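Moving the seed swap out of the church hall?
Garden Talk > Seed Saving and Swaps

BranwenT
Hello all, and I hope everybody's beans are dried and put away by now. We've outgrown the hall. Last December we had 69 tables' worth of requests and had to turn lovely people away, which made me feel awful. Meredith has a big room we could rent for $400 for the day. Is it worth it, do you think, or would we lose the cozy feeling?

tane_k
I'd stay put, Branwen. The hall is $300 and it has a kitchen, and half the fun is my wife's soup! Could we run two sessions and let folks come in shifts?

Delyth G
Shifts would be a headache, sorry Tane. I drove three hours last year and I want to see everyone, including the afternoon people. My vote is for the bigger room. What I'd really like to talk about is how we lay out the seed, though, as those little baskets had envelopes spilling all over the place. Wide, open bins with a flat floor would be so much nicer to rummage in. Gray metal, one behind the other, something like these:

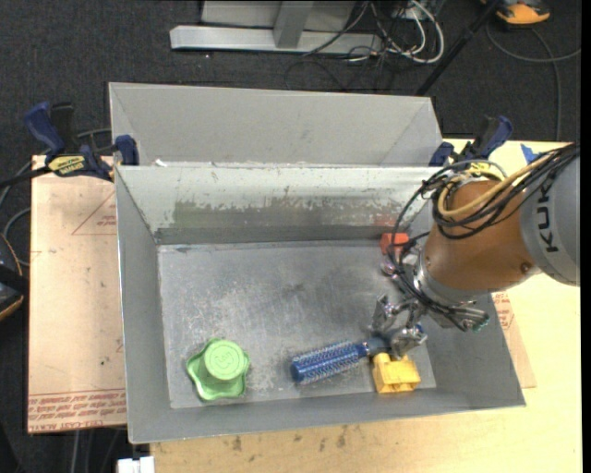

Reply #4

catrin.h
Oh, I do like a metal bin, but think of the poor person carrying them in from the parking lot! I use old shoeboxes, with the tomatoes sorted by color, and they've done me fine for years.

tane_k
Shoeboxes for me too. Still not sold on moving, but I'll bring the soup wherever we end up.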